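4.2 Sorting work before and after the arm

The produce room at Prernell's Nundton kitchen handles about 4,000 pieces of fruit on a working day. Before the change, two people stood at the counter for a full shift, picking up each piece, turning it over and setting it down again. Sorters told us in interviews that their wrists gave out well before their eyes did. We were delighted by how quickly the talk moved from the machine itself to what they could now do with the afternoon.

The layout was first worked out in simulation (Figure 3), and the sorters were invited to watch and object. They did so freely! Jean Semple, who has run the Monday shift since the room opened, asked for soft and spotted fruit to be tried early, as firm apples are easy for anyone. Her request shaped the whole second round of trials.

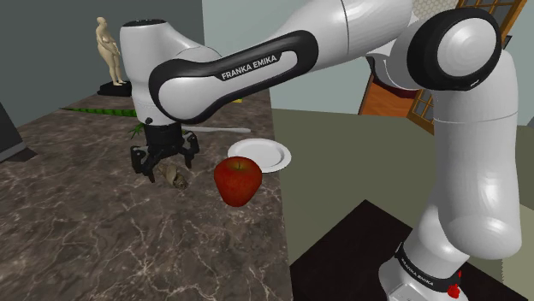
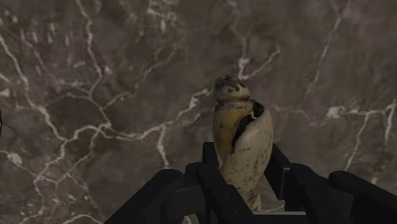
Figure 3. Simulated trials at a marble counter. First panel: Franka Emika arm with its gripper open near an apple. Second panel: a partly peeled, heavily spotted banana held upright in the gripper fingers.

Three changes stood out in the interviews. Sorters now spend most of the shift deciding which fruit goes to Brenura, the juice line, and which goes to the fresh trays. They also write the handling rules, a job that used to sit with the Haldane office upstairs. And they talk to each other more — several mentioned this before we had asked.

The gains were uneven. Newer staff missed the hand practice that had taught them ripeness by touch, and two of them asked to keep a manual tray of 20 pieces at the start of each shift. The tray was still in use when we left in March.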